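# Keeping breakfast cereal crisp in a damp kitchen

My kitchen is on the ground floor and the window looks at a wall, so in February everything in a paper box becomes soft. These are the habits I have kept.

**Close the inner bag first.** Press the air out with your flat hand, fold the top over two times and put a clip on it. A clothespin is good enough. The carton protects from light but it does nothing against damp air.

**Keep it away from the stove.** I had mine on the shelf over the kettle for years, and the corn flakes were like wet paper after 5 days. Now they live in the lower cupboard by the door – the driest place I have.

**Use jars for the small amounts.** When less than a third is left, the bag holds more air than cereal. I move the rest to a glass jar from Flurnlow, the model with the rubber ring. Wash the ring by itself and let it dry overnight.

**Bring it back with the oven.** Spread soft flakes in one layer on a baking sheet and give them 5 minutes on low heat. Let them cool before you close them in again, otherwise the steam goes directly into the jar. Cereal with marshmallows does not like this treatment, and I do not try it anymore.

**Do not mix old and new.** Finish the old box, wipe the jar, then fill. I write the month on a piece of tape on the lid.

**Buy the size you eat.** The Ikatgate store has a 12-box carton with a good price, but for two persons it is too much. I take 2 boxes and come back. 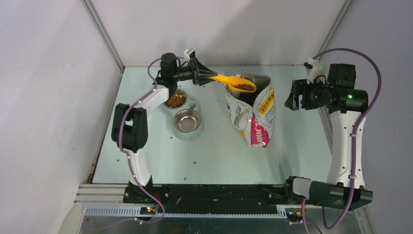

Jeder wrote that muesli with dried fruit should stay out of the oven too, as the raisins turn hard as stones, and that a slice of apple in the jar only makes things worse.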